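Tableware notebook, February, Sunday, start 3 p.m.

Bench cleared down to one place setting plus cup. Purpose of today is to settle the kid's set before Jintana Nuchit writes up the Akberg order. Open points from last time: does the bowl sit stable on the plate, does the spoon stay put when left in the bowl, and is the paper cup tall enough to hold the spoon for drying.

Pieces on the counter: periwinkle plate with the darker rim band, lavender bowl, mint spoon, paper cup with the kraft band. The plate is the Praltex sample. The bowl came in the Olszewski box and was never meant to match it. Color is close enough for the range and I would not hold the order for it.

Bowl centered on plate, spoon laid diagonally with the end of the handle down on the plate rim. I prefer this to the spoon lying flat beside the bowl. It takes less width on a tray and the handle end is easy to find.

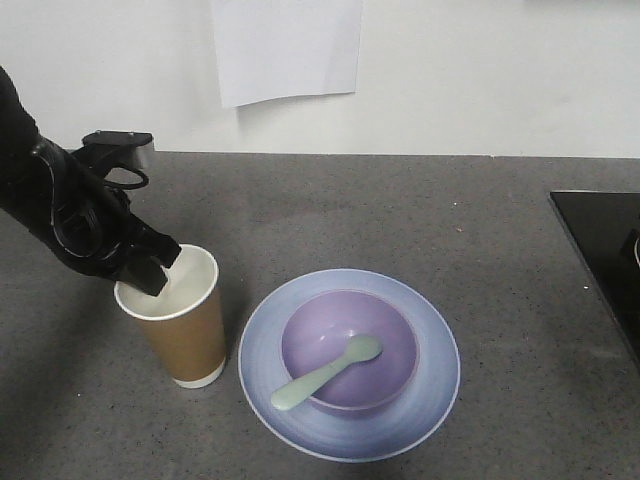
Spoon notes

Plastic, pastel green, satin finish. Broad oval head, tapering to a slender neck. Neck is the part I want checked. The Skorkham spoons from the previous batch whitened at the neck after repeated bending by hand, and we stopped that series at 126 bends with the stress mark plain to see. Same procedure for this one, same person doing the bending if possible. Log the count at first whitening and again at the end of the series. Do not clean the neck with solvent beforehand.

Gloss is higher inside the head than I expected from the supplier sheet. Under the bench light the hollow throws hard white reflections, worst toward the neck, and fine scratches will be difficult to judge there. Use the side lamp at a low angle for the scratch grading and switch the overhead off.

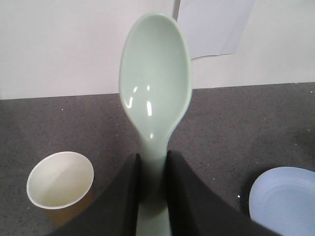
Grade the back of the head separately and keep the two numbers apart in the table. Last time they were averaged and the result was useless.

Cup: fine as a spoon stand for one spoon, not tried with more. Order quantity in the draft is 2000, which is too many if we only use them on the bench. Ask Jintana whether the canteen can share a carton.

Counter has crumbs on it again. Wipe before the scratch work, they will mark the plate underside.

To do
Bend series on mint spoon
Weigh bowl, 18 samples, same scale as before
Ask Olszewski for a second bowl color nearer the plate
Relabel the Praltex shelf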